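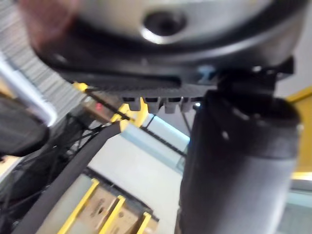
Cable remains the largest single item in our workroom, if you measure by hours spent and language used. Your office asked in March for an account of what the tidying grant was going toward, and the short answer is the stuff in the lower left: thin black wires, crossing each other at whatever angle suited them, with one thick black cable climbing through the lot. There is a small red indicator light above them, on a brownish box-shaped device. Finding out what feeds what is the work you have been paying for, and we are past the halfway mark.

Batari Workroom, Vavach Building
Progress report to the Etby Fund, second period
13 June 2019

What we said we would do

The application promised three things: sort and label the wiring, get everything that plugs in off the floor, and set up storage that people would use without being asked. We also promised "a calmer working environment," a phrase we now regret, as it turns out to be hard to put on a receipt.

Where things stand

The north wall is finished. Every cable there has a label at both ends, and the labels agree with each other, which took two passes. The power strips are screwed to the underside of the bench, where you can reach the switches with your knees if you sit down carelessly. We have moved one of them.

The shelves by the door are also done. They hold 23 lidded bins with the contents written on the front in marker. The bin marked MISC was supposed to be temporary. It is full, and a second MISC has been requested and refused.

The middle benches are in progress. We trace one wire at a time, label it, tie it back and move on to the next. It is slow, and it can only happen when the room is quiet, because pulling on a wire at one end has a way of being noticed at the other. In the last period we took out 45 leads that were connected to nothing at either end. Most had been taped down with care.

The back corner has not been started. We would like to say this was part of the plan. It was the part of the plan where we assumed we would be finished by now.

Money

Spending in this period came to $1,268. The bulk went on cable tray and bench brackets from Kordestani Supply, with the rest on bins, hook-and-loop ties, a label maker and label tape. The tape ran over budget. Our first estimate allowed one label per cable, and a cable, on closer inspection, has two ends.

We came in under on bins, having found a stack of perfectly good ones underneath the old ones. The difference has covered the tape. We are not asking for more money in this report.

Problems

The first batch of ties was too short for anything thicker than a phone charger. They have been kept for phone chargers.

The floor tray we bought for the middle aisle sat a little proud of the tile and caught every cart that went over it. It lasted 16 days. We have since run that stretch overhead, which looks less elegant than the drawing we sent you and has not tripped anyone.

Labeling also brought up the matter of names. The same cable had been called "the main one," "the long one" and "don't touch" by different users of the room. We settled on a letter for the bench and a number for the outlet. "Don't touch" is still written on it, as it remains good advice.

Use of the room

The room stayed open throughout, as agreed. We had thought about closing for a week to get the benches done in one go, but the people who use the place were not keen, and they had a point. The work has been fitted into early mornings instead. Setup at the north wall is noticeably quicker now that you can follow a lead to its outlet without lying down. Things are going back on the door shelves most of the time. The scissors are not, but no system has been found for scissors.

Next period

– Finish tracing and labeling the middle benches.
– Replace the worn cable covers beside the door.
– Start on the back corner, beginning with whatever is on top.
– Print a plan of the outlets and put it on the wall at eye level.
– Send the remaining receipts to Etby, including the one from Kordestani Supply that went through the wash and is legible if held up to a window.

We would be glad to have someone from the Fund visit once the middle benches are done. Parking is behind the Vavach Building, and the side door sticks, so please push.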